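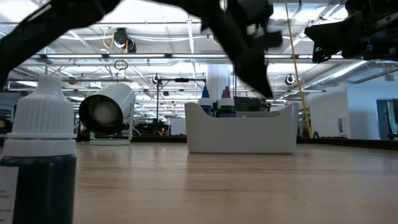

I have come round, rather later in life than I should have, to the view that most rooms are lit from the wrong place. I don't mean they are too dark, though plenty are. I mean that we put one great light in the middle of the ceiling, switch it on at dusk, and then wonder why nobody wants to sit down.

My mother's house in Peltport had a ceiling light in every room and not one lamp, apart from a thing shaped like a shell that was kept for power cuts and never had a bulb in it. We did our homework under that light, we ate under it, and when my aunt came to stay she slept with it on, so that the whole landing glowed until morning. I thought all houses felt like waiting rooms after tea. Then I was sent to lodge for a winter in Cunditgate with a retired seamstress called Ketsara Kamolrat, and she never once, in all the months I lived there, touched the switch by the door.

She had small lamps everywhere – by the kettle, on the stairs, on the floor behind the armchair (I kicked that one a good deal). At four in the afternoon she would start going round them, and it took her a while, what with stopping to talk to the cat, Udo, who slept under whichever was warmest. She told me a person ought to light what they were doing and leave the rest alone. I was nineteen and thought this was stinginess, and I'm sorry to say I wrote home and said so.

What I'd say to anyone fitting out a first flat is to spend less on the sofa and buy lamps. They needn't be handsome. Mine came mostly from Prasertsri, the second-hand shop behind the station, where I have paid as little as £2 for one and never felt cheated, although a friend of mine gave £300 for a brass affair on a tripod and has to walk round it sideways to reach her own window. Three cheap lamps in a sitting room will do more for you than that. Put one low down, put one where you read, and move the last about until you stop noticing it.

People do object, and I've heard them out over many dinners. It's a bother, they say, all that bending and fumbling for switches. Well, it is a bit of a bother. So is drawing the curtains, and we manage that. Others tell me they need to see properly, and of course for hunting a dropped earring or mopping up after a child you want everything blazing, and I'd never have anyone take the ceiling light down. I only ask that it be switched off again afterwards.

My own sister remains unconvinced. She visited in August, when it hardly gets dark at all, and still managed to put the big light on before she'd taken off her coat. I waited until she went up to wash her hands, and then I turned it off and lit the one by the bread bin.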